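Kondton Workshop Guides
May 2025 — by the Furtună desk
Reading time: 3 min

Section 3. Opening the case and checking inside

Do this section before you order any parts. The steps are for used desktop towers with a side panel that comes off.

1. Shut down the computer from the menu and wait until the fan stops.

2. Pull the power cord from the wall, then the monitor cable and everything else at the back. Press the power button once and hold it for a few seconds.

3. Put the tower on a table, on its side, with the removable panel up. A towel under it protects the paint.

CAUTION: Touch bare metal of the case before you touch any board. Repeat this each time you come back to the table.

4. Release the panel and open it slowly. On some models it stays on a hinge. Do not force it — the edge of the metal can be sharp.

5. Before you unplug anything, look where each cable goes and make a small drawing. The thick bundle from the power supply often crosses over the board. Move it to the side with your hand, but leave the zip ties closed for now.

6. Find the memory slots. They are long and parallel, with a latch at each end. If there are modules, open both latches and lift each module straight up. Write down what is printed on the label.

7. Find the coin-cell battery. If the clock of the computer is wrong at every start, replace it with the same type.

Note: The battery can be close to the graphics card. If your fingers do not fit, remove the card first (see page 17).

8. Leave the processor in its socket. The lever and the metal bracket stay closed unless you are replacing the processor. 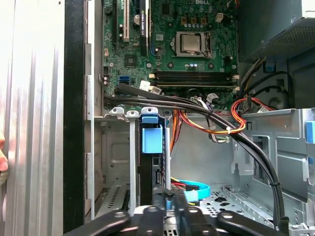
A reader in Ullivdale wrote to us that step 6 should also warn about the sound, as a new module needs more force than one expects and the click of the latches made him stop too early. We agree with this. Press on both ends until both latches close by themselves.

9. Connect all cables again from your drawing. Check that no wire can touch a fan, then close the panel.

If the computer gives only beeps after this, go back to step 6.

Contact: Kondton Workshop Guides, Drutstead | © Kondton | Back to top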